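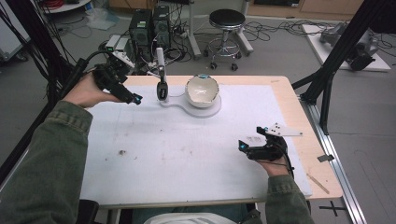
4. Reporting thresholds and small payment firms

4.1 Setting and data

The rules that apply to cross-border transfers differ in how they treat small payments. In most of the systems we reviewed, a firm must record the name of the sender and the name of the recipient once a transfer passes a fixed amount. Below that amount the firm may keep a shorter record. The present section asks how firms behave close to the line, and what the shorter record costs a supervisor who later needs to trace a payment.

We use the transfer logs of three licensed firms, Truvis, Stitix and Drelex, which agreed to share records with customer names removed. All three serve mainly private customers who send money to family members abroad. Truvis and Stitix work through phone applications. Drelex also accepts cash at partner shops, and its records for those shops were entered by hand until October, when the firm moved to a single system. Entries made before that change are left out of the main tables and are discussed in Section 6.

The threshold that applied to all three firms during the study period was 300 euros. Transfers in other currencies were converted at the rate the firm itself had applied on the day. Where a firm charged its fee on top of the amount sent, the fee was not counted toward the threshold, in line with the guidance the firms had been given.

4.2 Payments just under the threshold

Figure 2 plots the number of transfers by amount in steps of five euros. The curve falls evenly up to the last steps before the threshold, rises sharply there, and drops again directly above it. The pattern is present for each firm but is weakest for Drelex. Part of the rise reflects the ordinary preference for round amounts, which can also be seen at 100 and 200 euros. To separate the two effects we followed the method set out by Marulanda in an earlier working paper and compared the rise at the threshold with the rise at other round amounts. The difference remains after this correction.

Figure 2. Number of transfers by amount, all firms combined. The vertical line marks the reporting threshold. Cash transfers entered by hand are excluded.

A rise of this kind does not show that customers meant to avoid a record. The Stitix application displays a notice when a user types an amount that will require an identity document, and a user without a document at hand may simply choose a lower figure. Truvis asks for the document when the account is opened, so its customers gain little by staying under the line. The rise at Truvis is smaller than at Stitix, and we regard this as the clearest sign that the design of the application plays a part.

4.3 Split transfers

We define a split transfer as two or more payments from one account to one recipient within 24 hours, each below the threshold and together above it. The logs contain 326 such cases. Most consist of two payments of unequal size. Georgiev, the software supplier used by both Stitix and Drelex, provides an automatic check for this pattern, but the check runs once a day and compares only payments made on the same calendar date. Pairs that fall on either side of midnight are therefore missed.

Compliance staff at the two firms were aware of this limit and had asked for a rolling check. The supplier's reply, which we were shown, set out a change in a later release and gave no date for it. We recommend that supervisors state the period in hours when they describe the duty, as the present wording leaves the choice to each firm.

4.4 Limits of the analysis

The three firms volunteered, and firms with weaker controls may be less willing to take part. Accounts held by the same person at different firms could not be matched. The results should be read as applying to licensed firms only. Transfers made through unlicensed agents are outside the scope of the study.

The authors, Dragica Omerović and Édgar Marulanda, received no payment from the firms named in this section. Text as revised 29/05/2019.

Related papers
Identity checks at account opening: a comparison of practice
Supervising digital currency exchanges under existing law
Who pays for compliance? Fees in the small transfer market
Encrypted messages and the duty to keep records

This site uses cookies to count visits and remember your settings. Accept | Change settings

Contact the editors | Copyright and reuse | Back to top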